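Search this site Enter keywords Go

Workshop > Builders > Interviews

Pao-chu Fung built the first pair of hand-held grippers at home, and the bedroom is still the test lab. "The bed is the biggest table I own," Fung says. "It's also the only one with a pillow."

The pads took 20 tries. "Version 2 was the best. I spent the rest of January getting back to it."

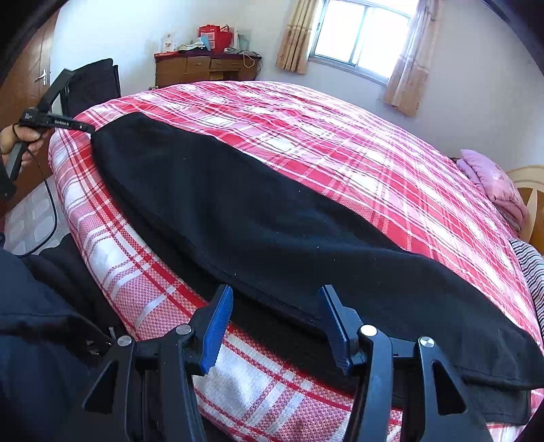

Cloth is the hard part, in Fung's view. "A box sits there and lets you grab it. A blanket has opinions." The plan is 500 recorded folds before any motor gets bought. And so far? "Over 20. I keep stopping to tighten screws."

Fung's own laundry remains on a chair.

Related
Fevov motor mounts, revisited
A night at the Robles shared shop
Pundport cable clips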